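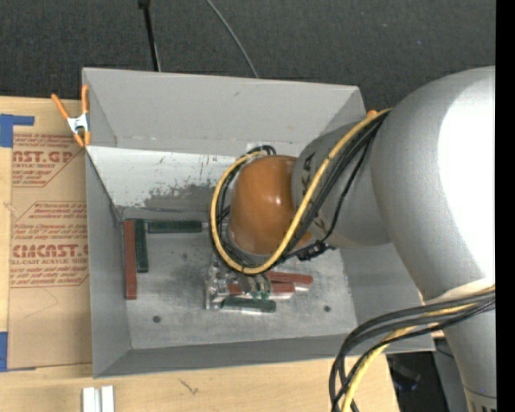
Endside trial puts sorting and tidying to the test

4th November

Endside has published the first findings from Kushwaha, its study of whether machines are ready to take on routine chores in the home and on the shop floor. The results are mixed.

The study set a robot arm to work on red and dark green blocks in an open grey bin. Picking mixed items out of a container is a step shared by many everyday jobs, from clearing a toy box to restocking a shelf. Blocks that lay apart from one another gave little difficulty. Those lying close together, or against the wall of the bin, were a good deal harder.

Of 392 attempts counted in the report, 64 ended without a block being lifted. Most of these involved blocks that were touching. A further 27 attempts were stopped by staff before they were complete.

"A person clearing a box will push things aside without thinking about it," said Madhu Gautam, who leads the study. "The arm can do this, but it is slow to decide when it should. We would not yet leave it to work alone in a kitchen or behind a counter."

The report advises shops to consider such equipment only for goods of regular shape, handled in a fixed place and with a member of staff nearby. It makes no recommendation for private homes, where objects are more varied and are seldom left in the same position twice.

The retailer Delis, which advised on the choice of tasks, has asked for soft packaging and bottles to be included in the next stage. That work will be carried out under the name Zama and will extend to 3,000 attempts. Copies of the present report may be requested from the Endside office.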